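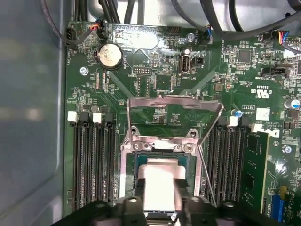
To: Shop Automation Discussion List
From: Hamdia Teshome, Grundmont Equipment Reuse Center
Subject: Re: Bench work and the February question

Dear colleagues,

I write in reply to the message from Gemechu Ambaye, the relevant part of which is quoted for those who joined the list after it was sent.

Gemechu Ambaye wrote:
> The Clurnbridge office has been asked whether the dismantling
> of retired desktop computers can be given over to machines
> within the next budget period. Our intake is 200 towers a
> month. Staff remove the memory, processor and drive by hand
> and sort them for testing. I would be grateful to hear from
> any site that has looked at this work seriously, and in
> particular whether the processor is a realistic task or
> should be left to people for now.

Our position at Grundmont is that the processor is a realistic task to study and not yet one to budget for. The part is small and flat, and it must be lifted straight up from its socket. Before that can be done, the lever has to be released and the load plate swung clear. A person does all of this with two fingers and hardly looks. A machine must be told, or must learn, where each of those pieces is on every model that arrives.

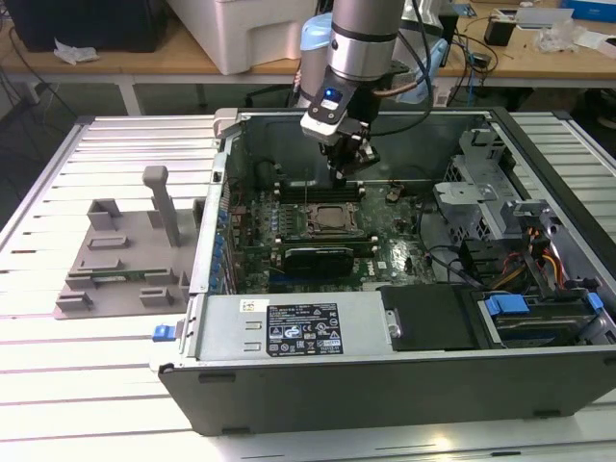
Memory modules are a more promising place to begin. They stand upright, they offer an edge to hold, and the latches are much alike from one maker to the next. The difficulty lies in the cables - they cross the case differently in every unit, and a loose one can hide the very latch that is needed. We would also advise any site to settle early how the removed parts are to be set down. A fixed holder with a known slot for each part saves a good deal of searching later.

On the wider question, the Losura working paper lists 66 separate bench tasks and rates each for readiness. The authors place only 2 of the tasks involving processors in the "ready for supervised use" group. I consider that fair. The same paper is too hopeful about screws, in my opinion, and the Gebru site has written to the authors on that point.

I would therefore recommend that Clurnbridge keep its present staffing and request funds for a trial limited to memory removal. Grundmont is willing to share its task sheets and its record of failed attempts - please write to me off the list.

Respectfully,
Hamdia Teshome
Grundmont Equipment Reuse Center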